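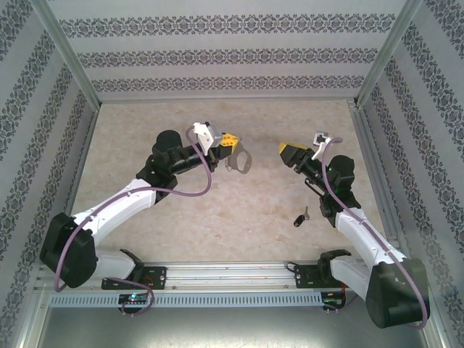
Pesivmont School Robotics Club
Progress report to the Oston Fund, October

Dear Anong Pongsiri and everyone at the Fund,

Thank you again for your patience with us over the summer, when the building was closed and our promised update slid back further than any of us liked. We are well into the new term now and I have a good deal to tell you, so please pour yourself a coffee.

Membership first. We have 20 students signed up this year, most of them returning, and a lively bunch of ninth graders who came over from the science fair crowd. They meet after school until half past five, and on competition weeks we end up staying a good bit later than that (the parents have been very kind about dinner). Wekesa Makori is student captain again, and Desta Bogale has taken over the programming group, which had gotten too big for one person to run along with everything else.

The two-arm station

As you know, most of your grant went into the pair of arms, and I am happy to say both are mounted on their shared rail and both answer to the same controller. Getting there took longer than our plan allowed. The first set of mounting plates was drilled a hair off, and we only found out after everything was bolted down, so the whole business had to come apart again. The students handled it with more good humor than I did! The walled cell went up after that, with patterned wallpaper on three sides, and the younger members did the papering themselves over two long afternoons. They lined up the bands very carefully and would like you to know it.

Our task for the Grornholm Challenge is the handover. One arm picks up a small everyday item from the floor panel, passes it across to the other arm in midair, and the second arm sets it down on a marked spot. We practice with a key on a black fob, and it is a harder object than it sounds. The blade is thin and the fob is rubbery, so the two ends want to be held quite differently, and a grip that suits one is poor for the other. Desta's group has written a routine that goes for the fob first and turns the wrist before the pass.

Since the start of term we have logged 125 full attempts, and the second arm ended up holding the key in a little over half of them. When the club last reported to you we had no handovers at all, so there is real pride in the room about that. The misses are mostly in timing. The first arm lets go a touch early, or the second closes a touch late, and Adebayo Ekpo has been going through the logs line by line to work out which.

Money

We have $476 left from the equipment portion. I would like to put it toward a spare set of gripper jaws and a replacement motor, as we have none on the shelf and a failure in the week before the competition would sink us. If you would prefer it be held for travel, please tell me and I will do that instead. Receipts are in the folder with this report.

What comes next

Before winter break we want to move on to a second object, probably a spoon, and to have students other than Desta's group run the station from start to finish on their own. Wekesa has drawn up a rota and written a start-up sheet, which two of the ninth graders have already corrected in red pen. We also owe the Urio middle school a visit, and we plan to take video and a spare controller with us and leave the station where it is.

We are taking 9 students to Grornholm. You would be very welcome to come and watch, or to drop by any afternoon before then.

With warm thanks from all of us,

Mortimer Okafor
Faculty advisor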